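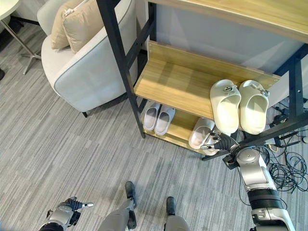 Does the evening shift lose hours when the robot takes over the slipper rack?
The hours stay the same until February. What changes is the order of the work, and who is called when the robot stops.

Search this notebook
Search

2021-10-26, Roken project, Pemmont site

Second day on the shoe rack task. Yesterday we did only the setup and the safety talk, so I count today as the first real one.

Result for the day: 100 attempts to pick or place a slipper, 67 finished without help from a person. I had hoped for more. Most of the bad ones were on the bottom shelf, where the fingers have little room under the board above. On the middle shelf it goes better, but a slipper with a thick sole is sometimes left with the heel over the front lip. For me this is acceptable. For the cleaning staff it is not, they told me clearly that a heel over the lip is what guests kick down when they pass. So I have to change what we write as "finished". The 67 is by my old rule and I will not correct it backwards.
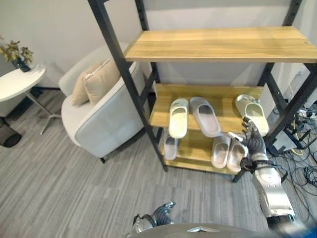 Right hand in front of the rack, between the middle and the bottom shelf.

Talked with the evening shift at the coffee break. They are 18 people over the two buildings, and five came. What I wrote down:

- The rack was the job they did while waiting for the dryers. If the robot does it, they are afraid that the waiting will look like doing nothing. I did not think of this before. The plan from Trallholm has only minutes in it, and waiting is not a line in the plan.
- Bending to the low shelf is what they would give away gladly. Same answer from everybody.
- They do not want to be the ones who press the stop button and then also write the report. Fair point. Today I wrote all reports myself and it took longer than the stops.
- One asked if she may move the robot's slipper after it is placed. I said yes, but please not while the arm is moving.

The pairing is still done by a person. When two pairs are almost the same color, the staff see it at once from the wear on the sole, and our program does not. I asked them to show me how they look at it, and got a better lesson than from the manual - we should pay them for such time, it is training work. Must be put in the next budget mail.

Cherkaoui wants one number for the offer to the second site. I would prefer to send two: attempts finished, and minutes a person spent near the robot because of a stop. The second one I do not have yet. Needs a simple sheet on the wall, with pen.

To do
- new rule for "finished", heel inside the lip
- slower approach on bottom shelf, try the left hand also
- ask Trallholm who answers the stop call after 18:00
- stop reports shorter, one line is enough
- cables on the right side, tape or cover before the staff training

Gripper pads checked, no change. Batteries on charge.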